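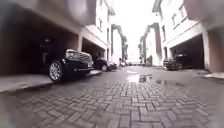

Figure 7.1 A block-paved lane between two rows of buildings, with puddles and open parking bays.

Chapter 7
Chores That Start at the Door

I used to think the hard chores were all indoors. Folding shirts, loading a dishwasher, finding the lid that fits the pot. Then I spent a January in Trallenthorpe with Chenxi Yao, whose group was trying to get a small delivery cart named Istano to carry groceries and take out trash on a housing development, and I changed my mind about where the trouble begins.

Taking out the trash sounds like one job. Write it down and it turns into a dozen – pick up the bag, get through the door, find the curb, keep off the grass, stop for a car nosing out of a bay, come home again. Istano could do most of those on a dry afternoon. After rain I wouldn't have bet my groceries on it.

Look at the paving in Figure 7.1. You and I see a puddle and walk around it. A camera riding low to the ground gets a bright patch with the sky in it, and the software has to decide whether that patch is floor. We'll come back to reflections in Section 7.3 (do the warm-up problems first, please!).

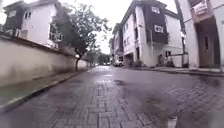
Can a robot take out the trash today?
On a route it has already learned, in fair weather and with a person ready to step in, some can. Most homes don't offer all of that at once.

Chenxi's group logged 200 trips that month, and 191 of them ended where they were supposed to. I was impressed until she asked how I'd feel about a dishwasher that lost nine loads. Fair point. We're picky about chores, and a machine that needs rescuing has handed you a new one.

The shop floor is kinder. At the Gesmont plant, which we'll visit in Chapter 8, the carts follow painted lines on flat concrete, indoors, past people trained to expect them. They make 3000 runs between checkups. Put one of those carts on a residential street and you lose the lines, the roof and the training all together.

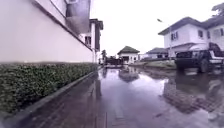 Why not just keep the robot home when it rains?
You could, and plenty of designers do. The trash still has to go out, though, so somebody ends up doing it by hand.

Keep two questions apart as you read. Can the machine do the task, and can it do the task often enough that you stop thinking about it? The Jadoon exercises at the end of the chapter ask you to score five household jobs on both. Bring a pencil, and start with the job you hate most – mine is the recycling.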